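The Workshop in Pictures

Our bench room on the third floor has been up and running since February, and we love it in there! Berhanu Adugna gathered these views so you can get a feel for the place before you visit.

1. The big gray bin
Steel, with sloped sides and plenty of scuffs and dark spots on the floor of it. We think it looks great against that pale wooden tabletop, and the orange-handled spring clamps on the rim add a nice pop of color.
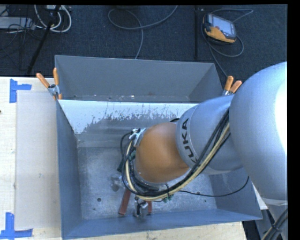

2. More to come
Ebise Teshome is shooting the shelves and the tool wall next (the tool wall is her pride and joy, so expect plenty of close-ups!). Want to see it all in person? Come up to room 401 and knock loudly, the door is thick.

Page updated 3/7/25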